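Notebook - bookshelf corner, Dec 9, 2025

Carried on with the small yellow shelf. Notes are for me and for Sadao Tsuchiya, who takes over the corner in February, so I am putting down more than I usually would.

Fixings first. The side panels have been nipped up again with the long hex key, which now lives in the Griston tin with the spare dowels. Please put it back there. The pink shelf sits level. The blue one was out by 2 mm at the right-hand end when I put the spirit level on it, and I have packed it with card for now. A proper shim would be better. Kekerar sell thin nylon ones but the smallest bag is 400, so I will ask the workshop first whether they have any loose.

Books next. They are nearly all the same kind of thing, Chinese classics and the like in soft dark covers, and that makes them a nuisance to sort at a glance. The navy ones with the yellow title label are the worst for this. 易经 and 韩非子 look alike until you read the label, and from the spine end I have mixed them up more than once. 鬼谷子 is easier, with the big brush characters and the old man on the front. 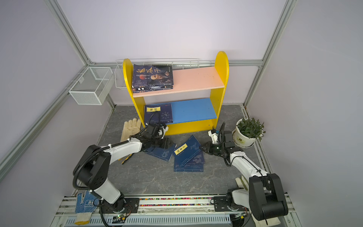 I tried three ways of ordering them last week and wrote none of it down, so again, briefly. By title is fine for anyone who reads Chinese and no help to the rest of us. By height leaves a neat row but the order means nothing. By cover works best: yellow labels on blue, everything else on pink. It is the one I would keep. It also matches the list on the Roman clipboard, which has a line for each title and a column for which shelf it goes on.

Standing or lying down is still not settled. Lying flat, the books stay put and the covers stay flat, but you have to lift the pile to get at the bottom one. Standing, they are quicker to reach, but a single softcover with nothing beside it leans and then creeps forward. With no bookend the first book in a row needs the side panel or the back of the shelf to rest on. I would start from the left end every time and work along.

I weighed one of the thinner books on the kitchen scale to see what sort of bookend we would need. 206 g. A light bookend would do for a short row at that weight. The Starkis ones in the catalogue are steel with a felt foot and 22 cm tall, too high for my liking, but they do a smaller size. Have put a query in.

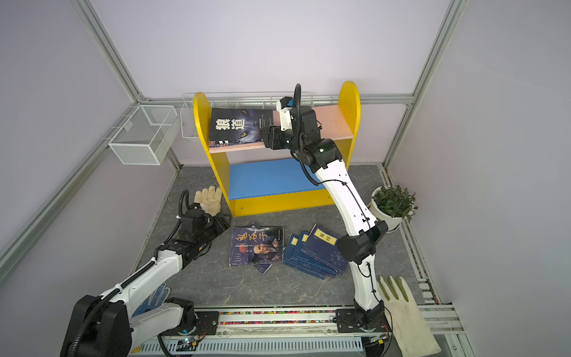

狼道 leaning at the left end of the pink shelf, more books on the floor in front.

The floor is the other thing. The grey marble pattern hides dust very well, and books that have been down there come up with grit on the back cover. Wipe the floor before starting, and wipe the covers with a dry cloth before they go up. No spray on them - the softcovers mark. The work glove should go in a basket at the end of the day so that it has a home. I keep finding it somewhere different.

The potted plant stays to the right of the shelf. Do not water it there. Take it to the sink, let it drain, and bring it back. Paper and a dripping pot are a bad mix, and I have already dried out one book this autumn over a radiator, with poor results.

Condition of the books. Corners are going first, as you would expect with soft covers, and a few have started to curl. I have been pressing the bad ones overnight under a board with a couple of heavy catalogues on top. It takes out most of the bend but it does come back with handling. Page blocks want squaring up on the table before a book is stood on its end, or it will splay at the bottom and lean even more.

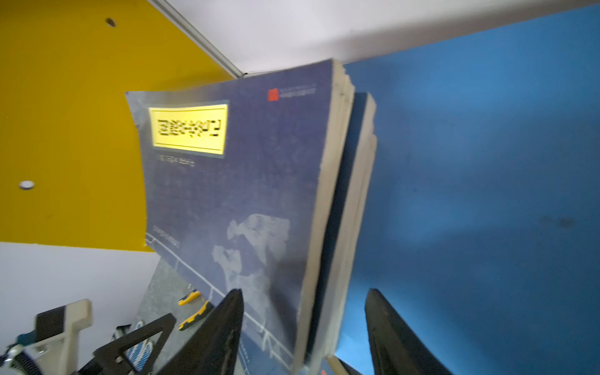 Sadao asked: is it worth covering the books in clear film?
Only the ones with curling corners, and only once they have been pressed flat. The film adds a bit of stiffness, but it traps any bend that is already there. Use the matt roll, as the glossy one makes the covers slide against each other when they are stacked.

Still to do:
Shim for the blue shelf.
Chase Starkis about the smaller bookends.
Copy the shelf column from the clipboard into the shared sheet.
Press the next lot of covers.
Find out who has the second dry cloth.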